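Notebook, 6/9/26
Email subject line tests, round two, Hanex spring list

Picked this up again after lunch, and I'm writing it down while I still remember which export is which (past me was not kind about file names in April, and I spent a good part of the morning opening things called final and final2 to see who was inside).

Where we left it: Hanex wanted to know whether letting the model write subject lines is worth the subscription, or whether Domenica's hand-written ones do just as well. Fair thing to ask! We had 1200 addresses for the pilot, split down the middle, half getting Domenica's line and half getting the generated one. Same body text, same sender name, same send time. I took out the bounces and the addresses that belong to Hanex's own staff, who open everything out of loyalty, and then the people who had written to support in the week before, which was Domenica's idea and a good one. That leaves 873 usable contacts.

Opens first, with the usual grumble that opens are a mushy thing to measure now that so many mail programs fetch the pictures on their own. I only looked at them to check that nothing was badly broken. Both halves looked healthy and close together, and I'm not going to read anything into the gap.

Clicks are what we agreed to judge by. 189 people clicked through, both halves together. The generated lines are ahead by a little, but when I pulled the mobile readers out on their own the lead went away completely, and on desktop it got bigger. I don't have a good story for that yet. My first thought was length: the generated lines run long, and on a phone you lose the last few words, which is exactly where the model likes to put the offer. Domenica puts the offer up front out of old habit from her print days. So it may be that we've been testing word order all along and calling it something grander.

What I'd like to try next is giving the model a hard limit and telling it to lead with the offer. I drafted a new prompt this afternoon and ran it against the old Sadine newsletter copy, just to see how it behaves. Much better, though it is terribly fond of the word "unlock" and I had to ban it. Then it moved on to "discover," so I banned that too. The banned list is in the shared folder now, please add to it freely, everyone has their own pet hates and I'd love to hear them.

A side note on the Pfister account while I'm at it. Their scoring model still ranks anyone who downloads the price sheet as a hot lead, and when I went through the top of the list by hand I found 79 contacts there who had downloaded it and then never come back for anything else. I suspect students and competitors, with a few lost souls looking for the phone number. I'd lower the weight on that one action and leave the rest alone until we've had a proper talk with their sales people, who know these names far better than any spreadsheet does.

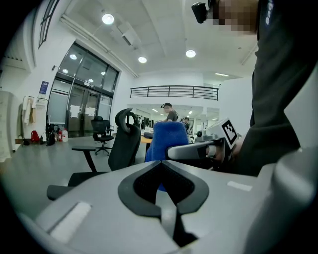 Back to Hanex, then. Domenica read the above over my shoulder and would like it noted that her lines took her ten minutes and mine took the afternoon, once you count all the fiddling with the prompt. Noted, with affection. She's right that we should be logging the time as well, so I've added a column for it, and from the next round on we each fill it in, editing included.

She also asked whether the two halves were split at random or by the order of the list. I had to go and look. It was by order — the first half by signup date got hers, the second half got the generated ones. So the newer subscribers all got the model's lines, and newer people click more whatever you send them. That's a real hole, and I'm a bit cross with myself, so please treat the clicks above as a rough hint and nothing firmer until we've rerun it with a proper shuffle.

To do:
Shuffle the Hanex list and save the split with a sensible name
Ask Odton if their send tool can hold back a small group that gets no email at all
Rerun with the short prompt, offer first
Domenica to write four fresh lines without looking at mine
Write to Pfister about the price sheet weight

The old split file stays where it is for now, I've only put "do not use" in front of the name.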